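Tray task, hand-held gripper, collection notes
22nd June 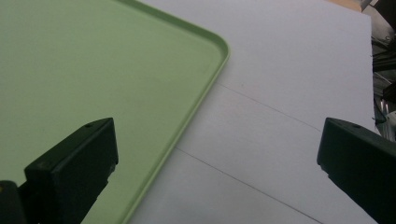 Green tray on the white table, fingers open, nothing held.

Picked up where the May set left off. The May recordings were all the small block task and they trained fine, so the tray task is next. Goal for the weekend is 200 usable demos of placing one item in the tray, then a shorter set of pulling the tray toward the table edge by its rim.

Recorder is the Nallen box, same as before. Files go to the Illel drive under tray_a for placing and tray_b for pulling. Please don't put anything in the old block folder, the training script still reads everything it finds in there.

Morning, tray_a. Started with the tray on the left half of the table and moved it a little between demos. Also turned it, up to a quarter turn either way. The first 14 are no good. I was starting every one from the same spot over the middle of the table and the approach came out nearly identical each time. Deleted those and began again with a new start position for each demo, some high, some low, some with the tray barely in view.

Speed is still the thing to watch. My natural speed is too fast for the tracking, and when the view is mostly white table and plain green tray there isn't much for it to hold on to. It loses position and then jumps. Slower on the approach helped. So did keeping some of the clutter past the table edge in view for the first second or so. I had meant to clear all that away and now I think it should stay, at least until we have printed markers down.

The lines on the tabletop: leave them for now. They might help the tracking a bit, but I don't want the policy learning to use them as a guide for where the tray goes. For the second half I turned the tray so its rim ran at different angles to the lines. If the policy does badly on the other table we'll know to look at this first.

Exposure is locked. With auto on, the white came up and down every time a finger passed close to the lens, and the green changed with it. Locked value is in the settings file. If you unlock it for something else, put it back.

Ran the check script at lunch. 287 recorded, and after dropping the ones with tracking jumps and the ones where I let go too high, I still have more than the 200 I wanted. Kept the high drops in a separate folder. Might be useful as bad examples later.

Afternoon, tray_b. Pulling by the rim is harder than it looks. The lip is low and the fingers have to come down with one inside and one outside, close, and lift a hair before pulling. If I pressed down the tray stuck and then skipped. The corner is worse than the straight part – the fingers don't sit flat on the curve and the tray swings around. Decided on straight rim only for this set. Corner grasps can be their own set if we want them.

With tray_b added, the total for the day is 383 recorded. Haven't checked the tray_b files yet. I expect to lose more of them than in the morning because the fingers hide so much of the rim at the moment of contact.

Labels: I used the Uzor tool for start and end marks. It puts the end mark at the last finger motion, which cuts off the part where I back away from the tray. We want that part. Moved the end marks by hand for tray_a. For tray_b I left them alone, so that's still to do.

To do
check tray_b for jumps
fix tray_b end marks
wipe the lens before the next session
same task on the other table, tray on the right side this time
start a training run on tray_a alone on the Vorex machine, camera input only, no depth
ask whether anyone needs the Nallen box Monday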